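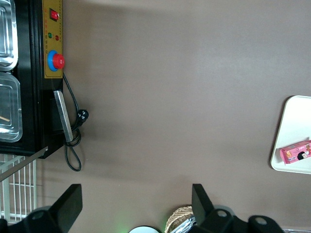

## 4. Starting a shift with the Seklow arm

The Nerneck sales sheet promises 40 minutes saved per shift. Kelly Portela timed it on a Thursday at our counter and got 15, before cleanup. Plan your staffing on her number.

1. Check that the power cord is clear of the arm's reach before you plug in the warmer.
2. Find the red emergency stop on the yellow panel. Everyone on shift must be able to reach it.
3. Take loose sticks and utensils out of the steel trays.
4. Switch on and wait 18 minutes.
5. Run one slow pass with the grippers empty.

**Caution:** Stopping the arm may not cut power to the warmer. Treat the trays as hot.

**Note:** The manual calls the person at the counter a "supervisor." In practice you still refill, wipe down and talk to customers, and now you watch the arm too. Pay grade hasn't changed. Log the extra time under code 886 and give the sheet to Zübeyde Oral.

6. If the arm drops an item, press stop, clear the table by hand, and repeat step 5.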